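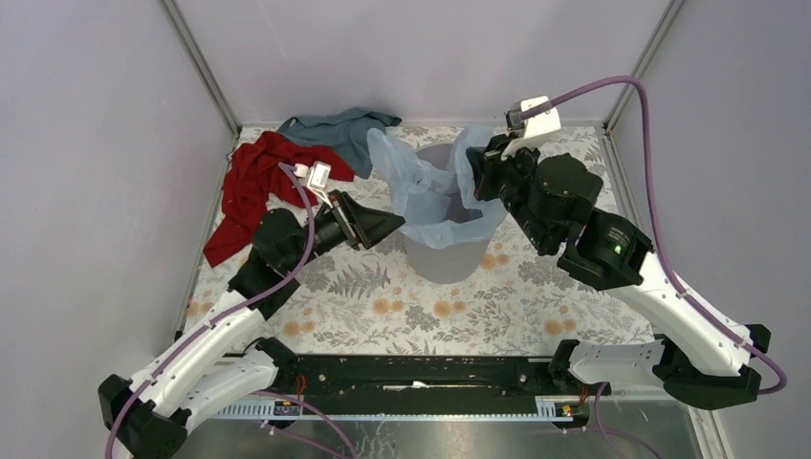

Slide 1: Red cloth, grey-teal cloth, bin with a pale blue liner.

Rags, bags and the rest: household textiles in Skavport
Speaker notes, Monday evening session

Opening
Leave slide 1 up while people sit down. Say good evening, check the back row can hear. Talk is 25 minutes, questions after. Toilets are through the double doors on the left.

Start with the question: what did you last throw away that was made of fabric? Take two or three answers. It is usually a sock or a tea towel. Hardly anyone says a coat. Coats get passed on. Small things go in the bin, and small things are what tonight is about.

Where the numbers come from
The Skavport trial ran for 14 weeks in spring. 133 households took part, on four streets plus the flats behind the harbour. Each household got a separate bag for textiles and a sheet to fill in. Collection was every second Monday by Friesen, who already do the paper round here. Sorting was done at the Lasteck depot.

Say early on that people who sign up for a trial are keener than average. The figures will flatter the town a bit.

Slide 2: the totals
3,600 items collected. An item is anything from a flannel to a duvet cover. Odd socks were counted singly, which caused some arguments at the depot. We did not weigh everything, so please do not ask me for tonnes.

The biggest group was cloths and towels. Next came T-shirts, then bedding. Shoes were not supposed to go in but they did.

Slide 3: what can be worn or used again
Go slowly here, it is the part people write down.
- Clean and whole: charity shop or swap rail.
- Clean with a small hole or missing button: still fine for the textile bag, the depot has a repair bench.
- Clean and worn thin: goes for wiping cloths.
- Damp: dry it first. One damp towel can spoil a full bag by the time it gets to Lasteck.
- Oil or paint on it: ordinary rubbish. Oily rags need care as they can heat up on their own, so lay them flat outdoors to dry before binning.

Slide 4: wiping cloths
Most people do not know this trade exists. Worn cotton is cut into squares, buttons and zips taken off, and sold to garages, printers and boatyards. Salier run the cutting room that takes our cotton. They want plain, soft, absorbent fabric. Old sheets are good. Polyester is poor because it pushes the water around.

Pass round the sample squares. Ask for them back - we lost half of them last time.

Slide 5: microfibre
Expect questions. Microfibre cloths last a long time if you wash them without softener, which clogs the fibres. Wash them apart from cotton towels or they pick up lint. At the end of their life there is no good outlet locally. Salier will not take them. Use them until they fall apart and then bin them.

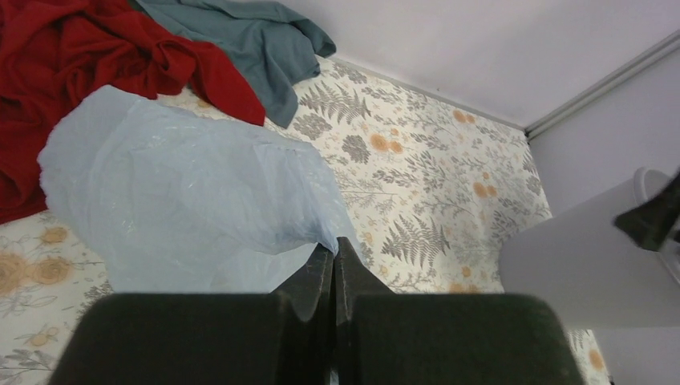

Slide 6: Pale blue cloth on a botanical print.

Thin cloths
With slide 6 up, talk about thin cloths in general. Thin, crinkled cloths are the hardest thing to sort by eye. Cotton muslin, viscose and the semi-disposable kitchen kind can look much the same once they have been through a few washes. The depot goes by the label if there is one and by feel if there is not. At home, if you are unsure, put it in the textile bag and let the sorters decide.

A tip from one of the trial households: sew a coloured thread in the corner of each cotton cloth when you buy it. Takes a minute and saves guessing later.

Slide 7: liners
Several sheets asked whether the textiles could go in a bin liner. Yes, if it is tied and it is see-through enough for the crew to tell what it is. Black sacks are treated as rubbish and will not be opened. Please do not use compostable liners, they split in the rain.

Slide 8: what it costs
More than 500 bags were printed for the trial and there are plenty left, so bags are free this evening. Take two. After that the town has to decide whether to pay Friesen for a regular round or put banks at the car park. Banks are cheaper. The round brings in cleaner stuff. I have a view but keep it for the questions.

If running late, skip slide 8 and go straight to the bags.

Questions likely to come up
Pillows and duvets: no, take them to the tip, or ask the animal rescue.
Curtains: yes, with the hooks off.
School uniform: the swap rail in August, ask at the desk.
Carpet: no.

Remind people to sign the sheet by the door if they want the collection dates.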